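Hand-held grippers go head to head at Heitmann workshop

March 5, 2018

Two hand-held grippers have been put through a long comparison at the Heitmann workshop, and the people who ran it are delighted with what they learned. The tools, one from Ilunico and one from Navetti, were each used for 132 pick-ups on a plain white table, with the same parts and the same people doing the work.

Detlef Heitmann, who set up the trial, wanted to settle an argument that had been going since July. His team teaches its arms by having a person do the job first with a gripper in the hand and a camera mounted on it. The recordings are then used to train the controller. Everyone agreed the method was a good one, but the team was split over which gripper to standardise on.

"We had two camps and they were both very sure of themselves," he said. "I told them to stop talking and start picking things up!"

The parts were chosen to be awkward. There were washers, short lengths of cable, soft foam plugs and ribbed strips, and each had to be lifted, turned and put down inside a marked tray. Eight people took part, including two from the office who had never held a gripper before and who, to everyone's great pleasure, did very well.

Before each session the operators opened the jaws fully over the table and checked the camera view. Both fingertips need to be in sight, with clear space between them, or the recording is no use later on.
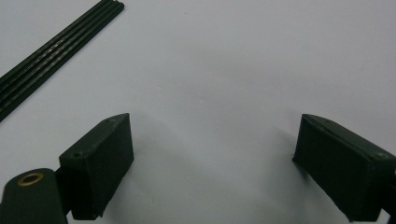 Close result on the table

The Ilunico gripper finished with 119 clean pick-ups out of 132. The Navetti tool came in behind it, and most of its misses were with the washers, where the tips tended to slide over the top instead of getting an edge underneath. On the foam plugs it was the better of the two, and several operators said it was far kinder to the wrist over a long session.

Camera position made more difference than anyone had bargained for. Moving it a little further back gave a wider view, which helped on the longer parts, but the washers became hard to pick out. The team tried three mounts before settling on the middle one, and then went back and repeated the first 80 pick-ups so the figures could be compared fairly. It took most of an extra day, and there was cake.

There was good news on the controller side too. Recordings from both tools loaded into Pandotora, the software the workshop uses to run its arms, with only small changes to the settings. That means the two camps can carry on using their favourites for the moment, although Heitmann would still like to see one set of spare fingertips on the shelf and not two.

A second round is already being planned, this time with the arms doing the picking and the operators standing back to watch. The team also wants to try softer pads on the fingertips and a lower lamp over the table. Heitmann says he will write up the washers separately, as there is plenty to say about them.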